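Section 4: Setting up your Kiditdale shared family calendar

You've got the app on your phone and your account is open, so now comes the fun bit! By the end of this section everyone at home will be looking at the same calendar, and dentist appointments will stop living on the backs of envelopes.

4.1 Making the calendar

1. Open Kiditdale and tap Calendars, then New.
2. Type a name. Short ones look best on the small home screen tile (ours is just "Kocsis").
3. Pick a colour. You can change it later, as often as you like.
4. Tap Save.

Note: The name is visible to everyone you invite, so save the silly ones for your private calendars.

4.2 Inviting people

1. Open the calendar and tap Share.
2. Enter an email address for each person. You can add up to 30.
3. Choose View or Edit next to each name.
4. Tap Send. Invitations show as Waiting until they're accepted.

Grandparents often love View to begin with, and moving them to Edit later takes two taps.
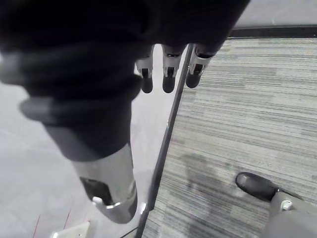
Fig. 4. Close view from above: dark hand, thumb with silver-grey tip.

4.3 Adding a cover picture

Each calendar can have its own cover, and it really does make them easier to tell apart.

1. Tap the three dots, then Cover.
2. Choose a picture from your phone and drag it until you like the fit.
3. Tap Done.

Caution: Replacing a cover deletes the old one from the calendar. Keep your own copy.

4.4 Repeating events

My favourite part! Put in bin day once and forget about it.

1. Tap the day and type the event.
2. Tap Repeat and choose Weekly, Monthly or Yearly.
3. Set an end date if you want one. School clubs that stop in December are a good use for this.

Caution: Deleting a repeating event asks whether you mean This one or All. Read it before you tap, as All can't be undone.

If an invitation hasn't arrived, see Section 7.

Text by Mariann Kocsis. Last updated March 5, 2021.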